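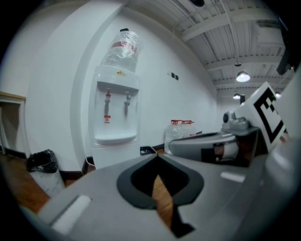 The handle that teaches: a month with the Bornent kit

Marichka Vasylenko, 02/08/2020

The Bornent arrives in a padded case about the size of a carry-on bag, and most of what is in the case is foam. Under the foam are a hand-held gripper, a camera with a very wide lens, a set of printed marker blocks, two chargers and a booklet of 21 pages. You hold the gripper, do a job with it, and the camera records what the fingers did. The recordings then go towards training a robot arm to do the same job.

Petrauskas, the company behind it, sells the kit to small firms that want to try automation before they pay for an arm. A kit rents for $700 a month, software included. We took one for August's issue and gave it to Stiltville, an office fit-out and servicing business that runs out of a converted warehouse with wooden floors and a corrugated ceiling. They wanted to know if the small jobs around a workplace, the water station and the bins among them, could be recorded well enough to be useful.

Getting started

Set-up took Daryna Hrynyshyn, the operations manager, most of a morning. Charging and pairing were simple. Calibration was slower. The software asks you to open and close the fingers at several speeds while it checks the camera view, and it rejected her first tries without saying why. The booklet covers this on its second-last page, which is a strange place for it. The trick is to close the fingers all the way and hold them for a breath before opening.

After that it was quick. You name a task, press the button under the handle, do the task and press again. A small green light shows when the file has been saved.

In the hand

The grey housing is wide and sits low in the camera's view, with an opening in the middle that lets you see down to the floor. The fingers are long, curved and rounded. They suit cups, cloths, cardboard and anything with a handle. They don't suit coins, paper clips or the thin edge of a bin liner, and Stiltville's staff ended up pinching liners from the side to get a hold.

Weight is fine for short sessions. Pylyp Kobzar, who did more of the recording than anyone, took a break every eight minutes or so and said his wrist went before his shoulder did. Left-handers can use it, but the button is in the wrong spot for them.

The black-and-white marker block sits up beside the finger, and you have to learn to keep your sleeve off it. Cover it and the software may throw out the whole recording. Kobzar rolled his cuffs up on the first day and left them that way.

What the camera sees

The lens takes in a whole corner of a room at once. From a few steps back you get the water dispenser, the spare jugs along the wall, the bin with its black liner and the pendant lamps overhead, all bent outwards at the sides. It looks odd on a monitor. Yevhen Panasiuk, who looks after customer training at Petrauskas, told us the curve is expected and the software corrects for it, and that customers should leave the lens alone.

The wide view does raise a privacy question. Doorways, desks and screens all end up in the recordings. Stiltville put a notice up at the entrance and recorded early, before most people were in. Petrauskas offers face blurring, but you have to switch it on yourself. We think it should be on from the start.

Lighting made less difference than we expected. Reflections off the glossy parts of the housing didn't cause rejections. Fast movement did.

The software

Recordings upload to a service called Zulleo, where each one is marked as accepted, rejected or needing review. Petrauskas suggests more than 100 accepted recordings per task before training begins. Stiltville reached that for one task, taking a cup to the dispenser and setting it on the drip tray, and gave up on two others.

Zulleo's upload page is plain and does the job. Its search is poor. If you call one task "cup to tray" and a colleague calls it "tray cup", you will be sorting them by hand later. Hrynyshyn wrote a list of task names and taped it inside the lid of the case.

Worth the rent?

That depends on whether you have an arm in mind. The kit by itself produces files, and a business with no plan for those files is paying for a very thorough video diary. Vitalii Kushnir, who owns Stiltville, is taking it for a second month, but only for the cup task. "I'd sooner do one properly and see what comes back," he said.

Petrauskas says a shorter finger set for smaller objects is on the way, with no price yet. Existing renters will be able to swap theirs over by courier.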